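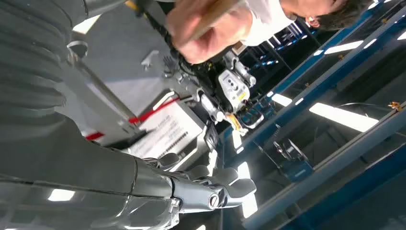 Search this site Enter keyword Go

CHORE READINESS CHECKLIST - ARM AND HAND CELL, GRANDOLBERG WORKSHOP
Sheet 41, reviewed January 20, 2019

Purpose: to record whether the cell is safe to run near people, and which household and shop-floor chores it may be given unattended. Each item is marked PASS, FAIL, PART or N/A. Comments are the inspector's and stand until the next sheet replaces them.

Section A - Before power

A1. Emergency stop within reach of the operator's standing position. PASS.
A2. Second emergency stop on the far side of the cell. FAIL. Fitted but not wired. Carried over from the October sheet.
A3. Floor clear of rods, offcuts, straps and packaging. FAIL. A metal rod and a red strap or cable on the floor, with a white box next to them. Clear before any motion at more than creep speed.
A4. Cables tied back from the working envelope. PART. The black bundle in the middle of the cell needs a fixed route. Tie points to be agreed with Lundgren, who supplied the mounts.
A5. Racking anchored. PASS. Anchors checked at floor level only.
A6. Warning labels present and legible. PASS.

Section B - Arm and hand

B1. Bellows free of splits along the folds. PASS. Check again at full stretch, where the folds open.
B2. Knuckle bolts marked and torqued. PART. Marks present on the thumb side only. Paint pen is in the Odance drawer.
B3. Finger pads secure. PASS.
B4. Covering film not loose enough to catch in the wrist joint. PART. Trim any free edge back from the collar.
B5. Clearance between forearm and any neighbouring housing at rest. See comment.

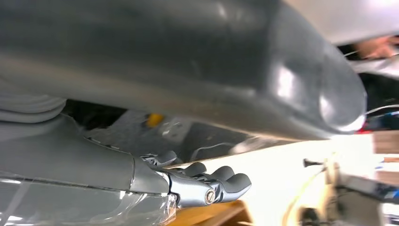 Item B5. Fingers below the underside of the grey curved object, film on the forearm, wooden surface below.

Comment on B5: the rest position is too tight for my liking. The joint limits in the controller take no account of the film, which has thickness and creases, or of cables hanging in the gap. Move the rest position out and down, then check it against the wooden surface before saving.

B6. Hand opens on loss of power. N/A. This hand holds its last position. Anyone working inside the cell must know this before they go in.

Section C - People

C1. No hands inside the envelope while drives are live. FAIL. Passing tools and sticks across the cell by hand is still common practice. Drives off first, every time.
C2. Sleeves, lanyards and long hair secured. PASS.
C3. One person holds the pendant, and everyone present knows who. PASS.

Section D - Chores

Marked on the Garkolus trial sets, 20 attempts per chore, no help given. A drop or a stall counts as a failure.

D1. Pick up a rigid box and set it on a shelf. PASS. 20 of 20. Slow, but may run unattended once A2 and A3 are cleared.
D2. Sweep a bench with a hand brush. PART. Covers the middle well and leaves the corners.
D3. Fold a tea towel. FAIL. First fold is acceptable. The second drags the first apart.
D4. Coil a cable and hang it up. FAIL. The hand loses track of the free end.
D5. Load cups into a rack. PART. Handles facing the arm are managed. Handles facing away are not.
D6. Sort mixed fixings into trays. FAIL. Small washers are beyond these fingers - a magnet on a stick is quicker.

General comment: the cell can be trusted with one chore out of six, and that is the one a conveyor already does. The supplier's claim of 1,000 cycles without attention may be sound for the joints. It says nothing about the towel. Retest D2 and D5 at 100 attempts each after the rest position has been changed. Do not retest D3 or D4 on present software.

Result: RESTRICTED USE. Attended running only.

4 comments 11 shares

Contact the workshop office | © 2019 Grandolberg Workshop | Back to top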